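Wasteven Repair Log

A table of repair and teardown notes for used office electronics, kept by the Plandmont reuse workshop. Each row is one item brought in, with what was wrong, what was tried and where the item went next.

Contents

items.csv has one row per item. notes.csv has the free-text notes, joined on item_id. parts.csv lists parts removed and kept for reuse. There are 44 item types, from desk phones to desktop towers, and over 18 columns once the files are joined.

Item types were first drawn up by Fongchan Sriwong and revised in June, when "computer" was split into desktop and laptop. Older rows were recoded by hand. 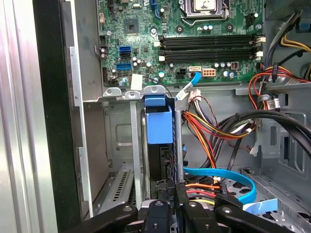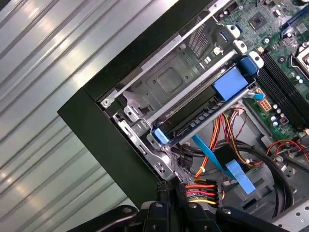
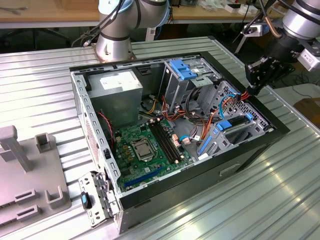 Desktop tower, side panel off.

Fields that need care

The fault column holds what the owner reported, in the owner's words. The finding column holds what the bench found. They often disagree, and we have left both as they are.

Weight is in pounds before June and in kilograms after. Use weight_kg, which has been converted for all rows.

A blank in outcome means the item is still on the shelf. "Bratura" in that column means it was passed on to the Bratura store for resale.

Known problems

Printers were logged by 2 people using different fault codes. Nayara Toledo has merged most of them, but "feed" and "jam" still overlap.

Owner names and phone numbers were removed. Serial numbers are kept only in the workshop copy.

Changes

6th December: fixed duplicate item_ids in parts.csv, reported by Tetsuya Mizuno.

Questions and corrections go to Mio Hirose at the workshop desk.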